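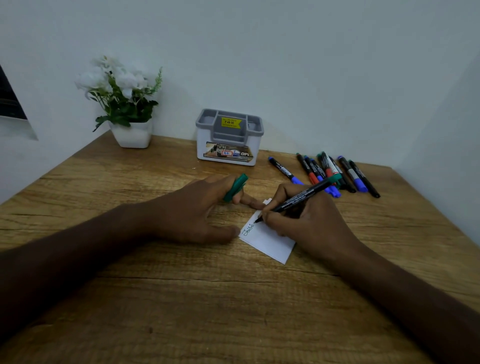
The Stendcombe will-call system is a way of handing out concert tickets at the door, named for Stendcombe Hall, the 1,561-seat music venue where it was worked out. Under the system, a buyer's name goes on a paper slip when the order is paid, and the slip is swapped for the real ticket only when that buyer shows up in person. It was designed to make bulk reselling a headache, and it did so with some of the cheapest equipment in show business! The slips are small white rectangles of paper, like the one held steady under the fingertips of a left hand on the table, and they are filled out by hand. Fans of the system love this part, and it is easy to see why — a box office can run the whole thing during a power cut.

History

Stendcombe Hall had sold its tickets over the counter for decades, and for most shows that worked fine. The trouble began with a run of reunion concerts by the folk-rock band Fleria. Every seat for the first night went in one morning, and 367 of them were traced to a single reseller, Quezada Seats, which had sent people through the line again and again. Many fans ended up paying several times face value on the sidewalk.

The hall's box office manager, Zyanya Villaseñor, proposed holding back every ticket for the second night until the doors opened. Her original plan ran to two typed pages and is a wonderfully practical piece of writing. It covers the color of the ledger, the order of the pickup windows and what to do with twins.

How it works

Each order is limited to four seats. The slip carries the buyer's name, the number of seats and a ledger number, and a matching line goes into the book. On show night the buyer brings the slip and a photo ID to one of the alphabetical windows. The clerk finds the line, crosses it out, keeps the slip and hands over the tickets. Guests of the buyer have to be standing there too, and they go straight in through a side door, so there is no gap between getting a ticket and using it.

Buyers who can't come may return the slip for a full refund until 5 p.m. on the day of the show. Returned seats are sold at a separate window at face value.

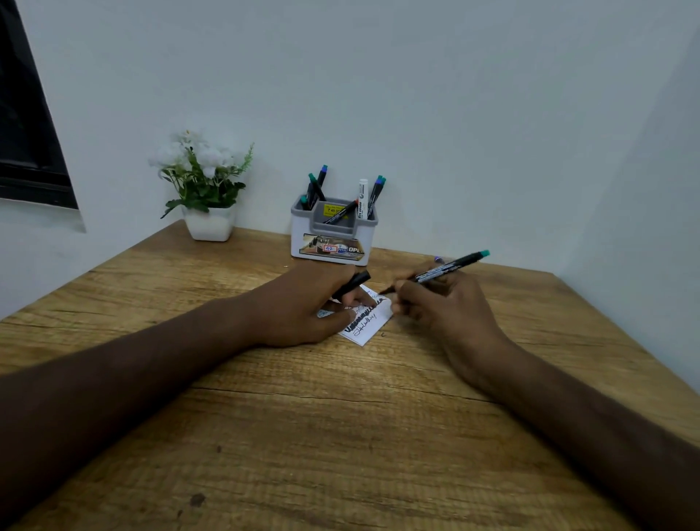 Spread and criticism

The Tostisbridge Festival took up the system two seasons later and added a neat twist of its own: slips in a different color for each stage. Several small theaters followed, mostly for one-off shows.

The main complaint has always been the line. At Tostisbridge, the wait on opening night stretched past an hour, and 31 people missed the first act completely. Parents buying for teenagers have also found the in-person rule hard to live with, and later versions let a buyer name one stand-in at the time of purchase. Larger venues have mostly stayed away, preferring phone tickets locked to an account. Still, the handwritten slip has a loyal following, and collectors happily trade used ones from the Fleria concerts.

Article by the Stage and Ticket Desk, updated in January

Comments (3)

rowGG: I was at the second Fleria night! Stood in the M to P line for forever and would do it again. Did they really plan for twins?

balconybob: The refund window was the best part. I got a front balcony seat that way at ten to five.

Tess L.: You could mention that the side door was up a flight of stairs at first. They moved it to the ground floor after the opening season.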